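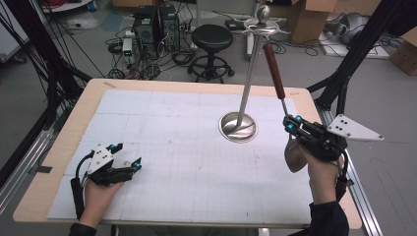 Tall polished stand with a round chrome base

Brown specks on chrome plating: clean, seal or replate?

Kristof Smits
Posted 20/01/2023
14 comments

I have a set of older chrome-plated household pieces to sort out: a towel rail, two door handles, a small stand and a bathroom shelf bracket. The rail and the bracket came out of a house in Gresside that stood unheated for a couple of winters. The rest have had ordinary indoor use.

The bracket is the worst. It has brown specks grouped along the underside and near the screw holes. Most are the size of a pinhead or smaller. A fingernail passes over some of them without catching, but on others I can feel an edge. The rail has a dull, slightly yellow look at one end and no specks that I can find.

So far I have washed everything in warm water with washing-up liquid and dried it with a cotton cloth. The specks on the bracket lightened a little and were back within 8 days. I have not used any acid or abrasive.

What I would like to know:

Is the brown colour coming from the steel underneath, or is it something sitting on the surface?
Can the plating be polished without wearing through it? I have 1000 grit paper but have not tried it.
Does wax do anything useful in a bathroom, or does it come off with the first wipe?
At what point is replating the sensible course? The only plater I know of is Nel in Osden and they have a minimum charge.

I do not know the base metal of the handles. A magnet does not stick to them. It sticks to the rail and the bracket.

Share (3)

Maite Villanueva
Marked helpful by 22 readers

Decorative chrome is a very thin layer over a thicker layer of nickel. The nickel does most of the work of keeping water away from the base metal, and the chrome keeps the nickel bright and resists scratching. Rust specks on a steel part mean that water has found a pore or crack through both layers. The iron corrodes at the bottom of the pore and the brown product comes up and spreads over the chrome around it.

This answers your first point. The stain you see is on the surface and will come off, but its source is underneath. The specks you can feel are usually places where the plating has lifted. Cleaning will not close them.

Do not use the 1000 grit paper. It will put a haze on the chrome that you cannot easily polish out by hand, and on an edge it can go straight through. Wire wool is also risky unless it is the finest grade, kept wet and used lightly. My own order of work is as follows.

Wash and dry the part. Take a piece of kitchen foil, fold it with the shiny side either way, dip it in water and rub the specks gently. Aluminium is softer than chrome, so it removes the rust without cutting the plating. Wipe away the grey paste often. If it dries it is a nuisance to shift. Rinse the part and dry it with a hairdryer on a low setting, paying attention to the screw holes, which hold water for a long time.

Apply a thin coat of paste wax while the part is still slightly warm. Leave it for 10 minutes and buff it. In a bathroom the wax on a towel rail will wear off quickly where the towels rub. On the underside of a bracket it lasts much longer. Renew it whenever water stops beading.

The handles are probably brass or a zinc alloy. Both are non-magnetic, and so are some stainless steels, so the magnet alone will not settle it. Look inside a screw hole where the plating is thin: brass shows yellow and zinc alloy shows grey. Corroded zinc alloy tends to come up in small blisters, and I would leave those alone. Rubbing a blister only opens it.

The yellow end of the rail may be nickel showing through worn chrome. Nickel has a warmer colour, and the change is easiest to see in daylight beside a part that is known to be good. If that is the cause, no polish will bring back the blue tone. Wax it and accept the difference, or have it replated.

As for replating, the price is mostly labour. The old plating has to be stripped and the steel polished before anything new goes on, and pitted steel takes longer. For a plain bracket a new one is nearly always cheaper.

Share (11)

Pustden_Mike

Vinegar. Soak it overnight and the rust comes off. Did it on bike handlebars and they were fine.

Share (0)

Maite Villanueva

Overnight is too long for a part with broken plating. The acid gets in through the same pores as the water and attacks the steel, and any left behind carries on after you have taken the part out. If you must use it, wipe it on, keep it to a minute or two and rinse well.

Share (2)

Kristof Smits

Thank you. Foil worked on the flat part of the bracket. The raised specks are still there, as you said. There is grey metal inside the screw holes of both handles, so I have left them at soap and water. I will wax the rail and buy a new bracket.

Share (1)

Related
Removing limescale from taps without damaging the finish
How to tell nickel plate from stainless steel
Is clear lacquer suitable for polished brass?
Loose towel rail in plasterboard
White bloom on old zinc alloy handles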